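Lacey Mottram
@laceymottram
March 16, 2021

Thread on handover sequencing for mixed-use projects. I have been running project controls at Pickering for six years and the same scheduling fault keeps coming up, so I am setting it out in one place.

Most master programs treat practical completion as a single milestone. On a tower with a retail podium, car park and residential levels there are at least 4 separable portions, each with its own certificate, defects period and insurance changeover.

If the program carries one bar for all of them, the float shown against the last portion is meaningless. It belongs to whichever portion has the longest authority approval, normally fire services.

Case in point: Vonesach, stage two. 76 apartments over two levels of retail. Contract had the retail portion completing in February and the apartments later in the year. The builder's program had a single commissioning activity covering both.

The sprinkler pump set served both portions. So the retail certificate depended on a pump test, the pump test depended on permanent power, and permanent power depended on a substation that had been programmed against the residential date.

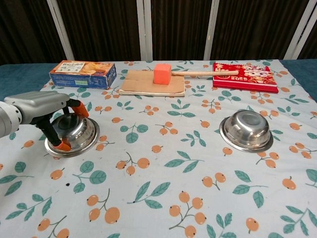 None of those links were in the file. Every activity was tied to a start date constraint. The critical path report came out clean because there was no path to report.

Amber Parsons, our planner, rebuilt the logic from the services end backwards. Start with the certificate, list every document the certifier needs, and give each document an activity with a predecessor. It took her 6 working days.

The rebuilt program showed the retail portion running late by the length of the substation energisation. The old one showed it on time. Same site, same data date.

Options at that point were a temporary supply with a separate test regime, or moving the substation fit-out ahead of the level one slab penetrations. We priced both. Temporary supply was cheaper on paper but needed a second round of witness testing.

We went with the resequence. It meant the mechanical contractor lost access to the loading dock for a period and we paid for that as a variation. Agreed in writing before the work moved.

Reply to a question in my messages: no, we did not claim the delay back from the authority. There is no mechanism in the connection agreement. Check yours before you assume there is.

Next item, defects. Our standard is that the list gets issued per portion, per trade, with a location code. A combined list for the whole building is slower to close out because each subcontractor has to filter it, and they all filter it differently.

Dusico (the fit-out package, not the base build) ran a combined list for the first inspection. On reinspection the painter had closed items belonging to the plasterer. We split it after that and have not gone back.

Location codes should match the door schedule. If the architect renumbers the doors, the codes change on the same day, and the person who owns the door schedule owns the codes. Put a name against it in the management plan. 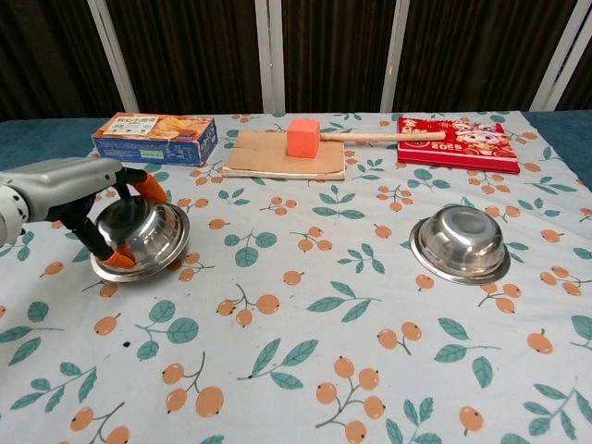

Retention. Half is generally released at practical completion of each portion, if the contract says so. Read the definition. Ours at Itberg said "the Works", capital W, with no reference to portions. The whole sum stayed locked until the last stage.

That is a cash flow problem for smaller subcontractors. Two of ours raised it at tender and were told it would be sorted out later. It was sorted out by deed of variation, which cost more in legal fees than amending the clause would have.

Reporting. I ask for one page per portion each month: certificate date forecast, approvals outstanding, commissioning status, open defects by trade. Anything longer goes in an appendix. The forecast date moves only with a stated reason.

On who attends: the facilities manager should be in the commissioning meetings from the start of services rough-in. At Itberg ours joined after the controls had been labelled, and the labelling then had to be redone to match the maintenance system.

Amber's checklist for a program review, as she sends it out:
- no constraint dates without a note
- every activity has a predecessor and a successor
- one completion milestone per separable portion
- shared plant identified and linked to each portion it serves
- authority lead times shown as activities, not lags

Lags are the one people argue about. A lag has no owner and can't be statused. If the water authority takes a month to issue a compliance letter, that month needs a bar and somebody's initials.

Insurance changeover is a separate thread. I'll post it once the Vonesach broker has confirmed the wording for partial occupation.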